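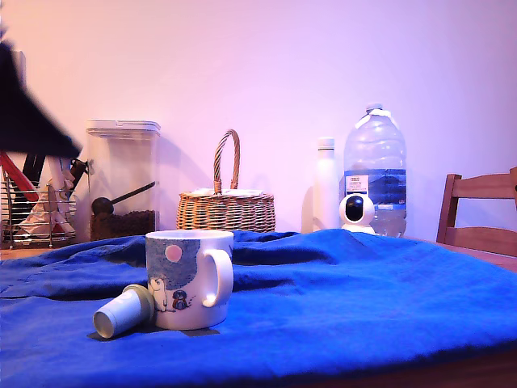 ## Re: Kurncombe demonstrations, table task with mug and cup

18 December 2018

To the members of the list,

The Ellard group thanks the Ritisthorpe site for its message, which is quoted in part below. We have reviewed the guidance for recording demonstrations by remote control and wish to propose two changes before the January session.

First, the operator should pause with the gripper clear of the mug before each new demonstration begins. Several of our recordings start with the arm already moving, and the software then learns a starting position that was never intended.

Second, the blue cloth should be left as it lies between demonstrations. Operators have been smoothing it by hand, and the resulting recordings are too much alike to be useful in training.
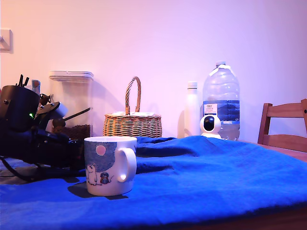 Ritisthorpe wrote:

> We cannot support remote control as the only method. Our operators find it easier to guide the arm by hand when the gripper is close to the rim of the mug. Of the 1090 demonstrations now in the Kurncombe set, the hand-guided ones show fewer hesitations. We ask that both methods be kept.

We accept the point about hesitations. Our concern is that a person guiding the arm by hand will often stand between the camera and the mug, and the approach to the rim is the part of the task 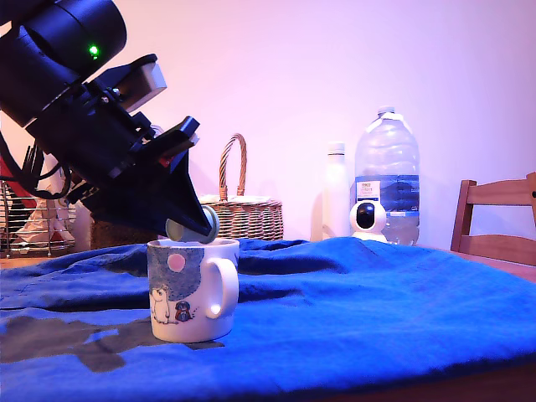
that the camera most needs to record. We would agree to keep both methods, provided that hand-guided demonstrations are stored in a separate folder and labeled with the method used. Bogdan, our playback program, can read the label without modification.

Each operator should complete 3 practice runs before recording. Practice runs are not to be added to the set.

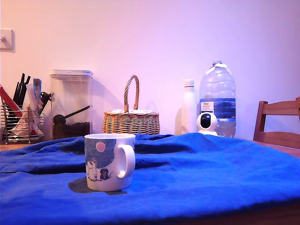

*Mug on the blue cloth, Kurncombe table task.*

Comments on either proposal may be sent to the list until the January session opens.

Respectfully,
The Ellard group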